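4. Setting up your club, ground and first fixture list

Right, if you've got through the installer in section 3 you'll be looking at the Fusine welcome screen with its big green button. Don't press it yet! I did that with our club the first time and ended up with a fixture list for a season that had already been played. Get the club details in first and the rest goes a lot more smoothly.

I look after the records for Clarndale (senior men's, senior women's and the juniors), so most of what follows is how I'd do it for a football club of our size. If you're running a cricket or netball club the screens are the same, only the labels change.

4.1 Adding the club

1. Open the Club tab and choose New Club.
2. Type the full name of the club, then the short name. The short name goes on the ladder and on the printed team sheets, and it's limited to 12 characters.
3. Pick your home and away colours. You can leave these as grey and come back later.
4. Enter the year the club was founded. If your club was formed out of a merger, use the year of the merger and put the older clubs under Previous Names.
5. Press Save. The club badge box stays blank until you've saved once, so don't go hunting for the upload button before then.

Note: Previous Names is worth the trouble. When we brought in our old results, 83 of them were sitting under the name we had before the move to the new ground, and Fusine treated them as a different club altogether. Once I'd added the old name they all jumped across by themselves -- very satisfying to watch.

4.2 Adding your ground

1. Go to Grounds, then Add.
2. Enter the name of the ground and the street address.
3. Put in the capacity. Ours is 1,276, counting the grassed bank behind the southern goal.
4. Tick Floodlit if you can play there after dark. Leave it unticked if you've only got training lights, or the fixture maker will happily hand you a Friday night derby.
5. If you share the ground, tick Shared and choose the other club from the list.

Caution: don't delete a ground once matches have been played on it. The results stay but the venue goes blank, and there's no undo. Use Retire instead, which hides the ground from new fixtures and leaves the old ones alone.

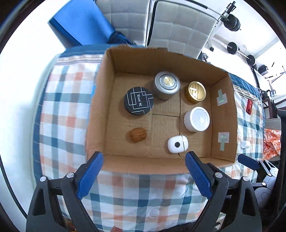 4.3 Making the fixture list

Now you can press the green button. It takes you to the Season screen, and this is the part people get in a tangle over, so go slowly.

1. Give the season a name. I use the league name and the year, e.g. Hultance League 2019.
2. Set the first and last match days. If your season starts in August and runs over the new year, put both years in the name or you'll mix them up later (ask me how I know).
3. Choose the number of rounds. Two means everyone plays home and away.
4. Enter any blocked weekends. Do the cup weekends as well, even if you reckon you'll be knocked out early.
5. Set the minimum gap between matches. I leave it at 7 days.
6. Press Build and wait. A big league takes some 60 seconds on my old laptop, and the bar sits still for most of that. It hasn't frozen, so leave it be.
7. Look over the draft list. Matches in orange break one of your rules and matches in red clash with another match at the same ground.
8. Drag any orange or red match to a free date, then press Confirm.

Note: if Thibodeaux or any other side shows up playing three away matches in a row, check that their ground isn't still marked as retired from a previous season. That's the usual cause.

Caution: once you press Confirm, the fixture list goes out to every club secretary with an email address in the system. Take one last look at kick-off times first. The default is 3.00 pm for every grade, juniors included, and I've had some fairly sharp phone calls about that one.

4.4 Before you move on

Print one copy of the list and save a backup under File, then Backup. The backup file goes in the same folder as the program unless you tell it otherwise -- I keep mine on a memory stick as well.

Entering results and goal scorers is covered in section 5.

Section last updated 31/01/2019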